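Stillton, portas abertas: notas soltas de uma tarde de wearables

Escrito à pressa no comboio de volta, desculpem as gralhas.

Cheguei às 11 e pouco, fila à porta, crachá com o nome errado (Julio em vez de Júlio, paciência). O Stillton é um antigo armazém de têxteis que agora aluga bancadas a marcas pequenas de electrónica de consumo. Uma vez por ano abrem tudo ao público. Este ano calhou em julho, e o ar condicionado só funcionava na metade da frente.

Fui por causa de duas coisas: o relógio novo da Julteo e o anel da Ñahui. O resto foi bónus.

Primeiro a Julteo. Relógio redondo, caixa em aço escovado, botão único às 2 horas. Mais fino do que nas fotos que andaram a circular na primavera. Ecrã muito bom ao sol, levei-o até à porta para confirmar e deixaram. Resposta ao toque rápida nos menus, menos rápida quando se abre o mapa. Salma Alaoui, da equipa de produto, garantiu que o software ainda é de pré-lançamento e que o mapa vai levar uma revisão antes de chegar às lojas. Veremos. A bateria é de 400 mAh e prometem dois dias com o ecrã sempre ligado. Dois dias a sério ou dois dias de folheto? Ela riu-se e disse para eu pedir uma unidade de teste. Já pedi.

Preço: 1520 reais no Brasil, para a Europa ainda não há valor fechado. Pulseiras à parte, e isso chateia-me um bocado. O encaixe é próprio, portanto esqueçam as pulseiras que têm na gaveta.

O que não gostei: a vibração. Fraca. Com barulho à volta perdi três notificações seguidas, e o meu pulso nem é dos mais distraídos.

Depois a Ñahui, lá ao fundo, na parte quente. Anel de sono e de frequencia cardíaca, em titânio, três acabamentos. Teófilo Zapata faz as demos sozinho, por isso espera-se. Esperei. O anel é leve, fica um nadinha alto no dedo, prende no bolso das calças. A app é que surpreende: limpa, sem medalhas nem confetes, um gráfico por noite e pronto. Sem subscrição no primeiro ano. Depois disso ainda estão a decidir, e não me quiseram dar um número nem em off.

Perguntei pela exportação de dados. Há CSV. Há também ligação às plataformas de saúde dos dois grandes sistemas, mas a de Android só chega mais tarde.

Pausa para comer. Sandes de queijo, café mau, uma tomada livre ao pé da escada (guardem esta dica para o ano).

À tarde houve a visita à zona de ensaios, com o Aled Wynne a guiar. Grupos pequenos, tudo em passo de corrida. Vimos a máquina que dobra pulseiras sem parar, a câmara de humidade, e uma tina onde afundam relógios a 40 metros simulados. A Milagros Cuervo, que trata da certificação, explicou que a parte que mais falha não é o ecrã, é a cola da tampa traseira. Faz sentido. Tenho um em casa que abriu precisamente por aí. 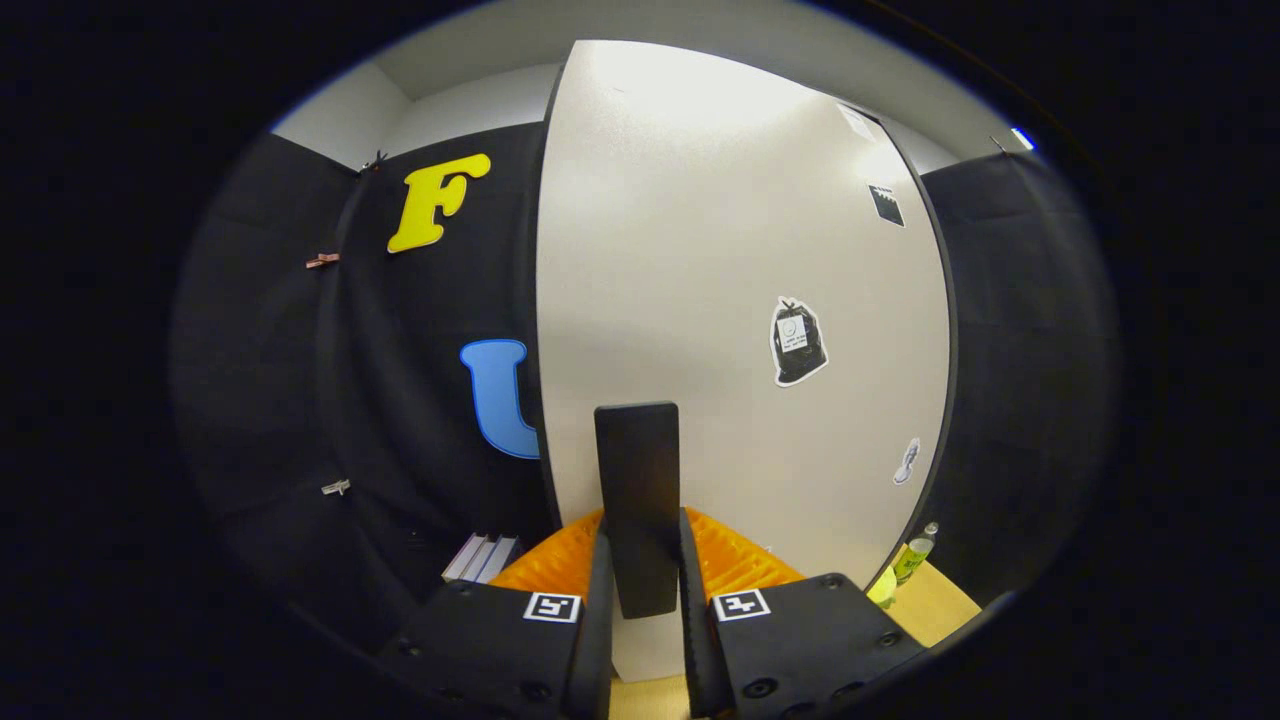
Painel branco com autocolantes, letras na parede ao lado.

Última paragem, Skultine. Auriculares de condução óssea para quem corre. Tâm Lò pôs-me um par na cabeça antes de eu dizer bom dia. Som com mais graves do que esperava, voz nas chamadas muito clara, mas apertam atrás das orelhas ao fim de uns minutos. Há um aro maior a caminho, dizem. O estojo carrega por USB-C e também sem fios, o que nesta gama ainda não é garantido. Cor verde-musgo bonita, a laranja nem por isso.

Ficaram por ver as bancadas do primeiro andar, fecharam às 17h em ponto e eu estava na fila do bengaleiro. Erro meu.

Para quem quiser ir para o ano: entrada grátis com inscrição no site, vão de manhã, comecem pelo fundo e marquem logo a visita aos ensaios, que esgota depressa. Estacionamento nem pensar. Da estação são uns minutos a pé, sempre a descer, e depois sempre a subir com o saco cheio de folhetos.

Análise completa ao relógio da Julteo quando a unidade chegar. Se tiverem perguntas sobre o anel deixem nos comentarios, fiquei com o contacto do Teófilo e ele prometeu responder.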